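Search this site
Enter keywords
Go

Otix: Teaching a Secondhand Arm to Pick Up Small Things

by Sena Quartey
21 January 2019
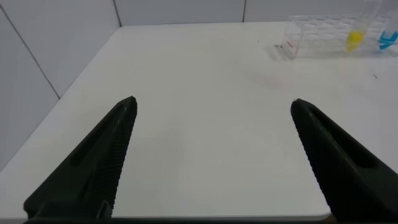 I have wanted a robot arm since I was little, and in September I finally talked my project partner, Lenni Hämäläinen, into building one with me for our independent project. We called it Otix, for no better reason than that Lenni had the name saved up for a band. The plan was to get an arm that could find a small part on a table, grab it, and set it down somewhere else without crushing it or flinging it across the room. Most of the work went into the end of the arm, so most of this report is about that too. The jaws are black wedges that come to a point, with fine ridges along the inside faces, and I'm a little obsessed with those ridges (more below!). We work on a plain white tabletop with the clear tube rack pushed to the back, so there's a good stretch of open surface in front of the jaws to practice on.

Where we worked

Everything happened at Drurkness, which is a shared workshop in the basement of an old printing business. It has decent tools, terrible heating, and a shelf of free stuff that I check every single time I walk in. Cyril Inskip runs the place and let us keep a table for the whole project as long as we wiped it down at night. We mostly did.

The arm itself came off a listing from a small company called Wuken that was clearing out its old demo units. It had five working joints and one that clicked. Lenni spent two weekends on the click and it was a loose pulley the whole time, which he'd like me to leave out of this report.

The gripper

The arm came with a suction cup, and suction is great if you want to move flat, shiny things. We wanted to move pegs and caps and little blocks, so we needed fingers.

Our first pair was straight and flat on the inside, and I was so proud of them. They looked like chopsticks. They held a big foam cube just fine and then dropped basically everything else. Anything round would squirt out the front the moment the jaws closed, and I spent an entire evening crawling around on the floor after it.

Kuo-hua Kong, who was at the next table building a speaker, told me to look at the inside of a pair of pliers. So I did, and of course there are teeth! I redrew the fingers with a row of small ridges on the gripping side and made the tips narrower so they could get in between things that sit close together. I also put a long slot down the outside of each finger. That was partly to save weight and partly so I could slide a screwdriver in there while adjusting the mount (I have big hands and there's no space in there at all).

The ridges took four tries. On the first version they were so deep that small parts sat in the grooves at a crooked angle and stayed crooked when we put them down. On the second they were so shallow they might as well have been paint. The third was good but I had made two left fingers. The fourth is what's on the arm now.

Camera

We put a small camera right at the wrist, looking out between the fingers. Lenni had argued for mounting it on a stand over the table, which would have been easier to wire. I argued for the wrist because then the camera goes wherever the jaws go, and you always know where the tips are in the picture. We flipped a coin and I won.

The wiring was awful, though. The cable has to run the whole length of the arm and it needs enough slack for every joint to turn, but if you leave too much it snags on the elbow. We pulled the plug out of the camera more times than I want to admit. In the end Tsung-han Wei showed us how to clip it in loose loops at each joint, and after that it behaved.

One thing I didn't expect is how much the white table would matter. Parts with strong colors show up beautifully against it. Pale ones are a pain, and so are shadows. Our program kept deciding that the soft gray shading on the tabletop was an object and very politely trying to pick it up. Specks were trouble too. Lenni fixed a lot of that by making the program ignore anything too faint or too tiny, and I bought a better lamp.

The program

I'm not going to paste all the code in here. The short version is a loop. The arm goes to a resting position with the jaws wide open, takes a picture, looks for a blob of color, and moves until that blob is centered between the tips. Then it lowers, closes, lifts, and takes another picture to check whether the blob is still there. If it's gone, the arm opens up, backs off and starts over.

Lenni wrote the part that moves the joints and I wrote the part that looks for blobs. We named the file that joins them "fu" as a placeholder, and by the time we wanted to change it too many other things depended on it, so the heart of our project is officially called Fu.

Testing

We logged 424 pick attempts with the final fingers. An attempt counted as a success if the part was lifted, carried, and set down inside a square of tape. Dropping it a tiny bit early still counted if it landed in the square, and yes, we argued over that rule.

Of those, 53 failed. I went back through my notes to see why, and by far the biggest group was the arm coming down slightly too far to one side, so that one finger landed on top of the part. After that it was parts too close to the edge of the table, where the arm has to stretch and gets wobbly. A few were just me bumping the table. We kept those in because Cyril said taking them out would be cheating.

The flat-sided fingers never got a proper count. We gave up on them way too early for a fair comparison, and if I did this again I'd run the bad design through the same test as the good one. My teacher brought that up as well and she's right.

What I'd change

The jaws close at one speed and with one amount of force, so Otix treats a soft foam block exactly like a hard plastic one. I'd love to add some kind of pressure sensing. I looked at a few small sensors and the ones I could afford seemed too thick to fit behind the ridges, but maybe the fingers could be redrawn around them.

I'd also like to try picking things out of a rack, where the tips have to go down into a narrow opening without knocking the neighbors. We tried it once, on the last night, and I'm not going to report the result as data because the part ended up in Kuo-hua's coffee.

And we need a better way to set the zero position. Right now we do it by eye every time the arm is switched on, which takes ages and comes out a little different depending on which of us is doing it.

Money

We had a budget of 1,000 dollars from the school project fund and came in under it, mostly thanks to the secondhand arm and the free shelf. The biggest single cost after the arm was the camera. The most annoying cost was the replacement camera.

Thanks to Cyril for the table, Kuo-hua for the pliers, Tsung-han for rescuing the cable, and Lenni for putting up with me. The drawings for the fourth set of fingers are in the project binder at Drurkness if anyone wants to borrow them. Please check that you have one left and one right before you print.

Recent projects
A Speaker Cabinet from Scrap Shelving
Otix: Notes on Fixing a Clicking Joint
Rewiring the Workshop Lamps
Drurkness Open Evening: What to Bring
A Plant Waterer That Texts You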